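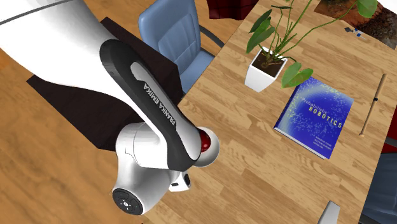
# Jirklow: frequently asked questions

We get a lot of mail about Jirklow, which is lovely, and a good share of it asks the same handful of things. I've gathered the answers here and will keep adding to them as I learn what I forgot to explain the first time. (Onyekachi Okafor, June)

## What is Jirklow, in plain words?

It's a way of training a robot arm to pick things up on a messy table, entirely in simulation, by changing the clutter while leaving the job alone. The job might be as dull as getting a ball out of a bowl. Around it we shuffle houseplants, books, sticks, chairs and whatever else we've modelled, and the arm has to learn which of those things matter to its next move and which are just there.

## Why bother with the background furniture?

Because our first policies were terribly fussy! We trained them over a bare grey plane, and then a chair in a strong colour would throw off the grasp, even though it was nowhere near the gripper. Dressing the room properly was slow work, but it's the change I'd keep if I could only keep one.

## How much training does it take?

Our standard run uses 600 generated layouts and 128 environments in parallel. For each task we start from 15 demonstrations, recorded by a person steering the simulated arm, and the learner takes over from there. You can use fewer layouts if you're only curious, and you'll still see it learn something, though it will be much grumpier about new objects.

## Which arm do you use?

A Franka arm, with the maker's lettering left on the model. We haven't tried others ourselves. The Ernura loader should accept any arm with a sensible description file, and I'd be very happy to hear how you get on.

## What's the difference between Ernura and Dobre?

Ernura builds the layouts and Dobre scores them. They began life as one enormous script, and I'm sorry to anyone who had to read it.

## How well does it work?

We test each policy on 100 layouts it has never met. Round objects in open containers go well. Thin things lying flat on a tabletop are still a weak spot, and so is anything tucked behind leaves. The full tables, failures included, are in the Dobre results folder.

## Will it work on a real robot?

I don't know yet, and I'd rather say so than guess. All our published results are simulated. Please don't run these policies on hardware near people without your own safety checks.

## Can I add my own objects?

Please do! Put the mesh and its mass in the Ostaslow library folder, rebuild the index, and it'll turn up in the next batch of layouts. If it falls through the table, check the collision mesh first (it's nearly always the collision mesh).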